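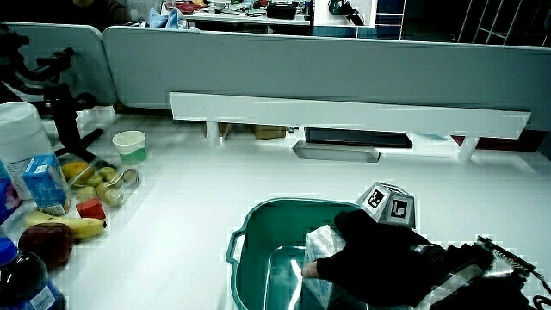
A record made in a fish hall

I have listened to the new Jenden album every evening since it came, and I want to write down some thoughts before I am too used to it. My English is slower than my ears, so please be patient with me.

For those who do not know them: Jenden are four people, two guitars, a double bass and a woman who plays the harmonium and sings. Their first two records were made in a normal studio, with a click in the headphones and everything put together afterwards. I liked them, but I did not play them often. The songs were good and the sound was a little bit like a clean hotel room.

The third one is called Pernau, and it was recorded in June in an old fish hall with a concrete floor. The singer, Þórey Baldursdóttir, wrote most of the songs during one winter, and she wanted them to be played in a big cold room with everybody standing near each other. You can hear this from the first second. Before the bass starts, there is a door, and then somebody breathes in. They left it there.

The first song, "Low Harbour", is the slowest opening I know on any record of this kind. The booklet gives the speed, 92 beats in a minute, but it feels like half of this, as the bass plays only on the first beat and the guitars wait. My brother says that it is boring. I think he listened to it in the car, and this is not a record for the car.

After that comes "Prudard", which is a dance, or was a dance once. The melody is old and the booklet says it was found in a handwritten book from 1578, where it has no words. Þórey has put her own words to it, about a man who sells the same horse in three villages. I did not understand all of it at first and I had to read along. The second guitar makes a mistake in the last verse, he comes in one bar too early, and the others simply follow him. I have played this place many times. On the earlier records it would have been repaired.

The middle of the album is weaker, I must say. There are two instrumental pieces next to each other in the same key, and I always think that the first one has started again. If I could choose, I would move one of them to the end of side two, where there is only one short song after the long one.

The long one is "Letter to Grímsdóttir". It is almost eleven minutes. For the first half there is only the harmonium and the voice, and the harmonium is not quite in tune with itself, so the low notes are beating slowly against each other. Then the bass player begins to use the bow, very quietly, and I did not notice when he started even on the third listening. I do not want to describe the end. I sat in the kitchen with the light off and the tea became cold.

About the vinyl: the first pressing is 400 copies and mine has a small noise on side one, near the centre, perhaps dust. The sleeve is thick grey paper and it takes every fingerprint, so wash your hands. The words are printed in both languages, but the letters are very small and I needed my reading glasses.

They will play the whole record on 18th August in the church hall behind the old swimming baths, in a room for around 100 people. I have bought two tickets, one for me and one for my brother, who does not know it yet. I hope they bring the same harmonium. A friend who saw them in spring told me that they used an electric piano for the tour, as the harmonium is too heavy for the van, and I would be a bit sad about this.

When I am back I will write about the concert, and also about the first two records again, to which I was maybe not fair. If somebody knows where to find the song book with the chords, please leave me a comment. The shop in our town has only the one for the second album.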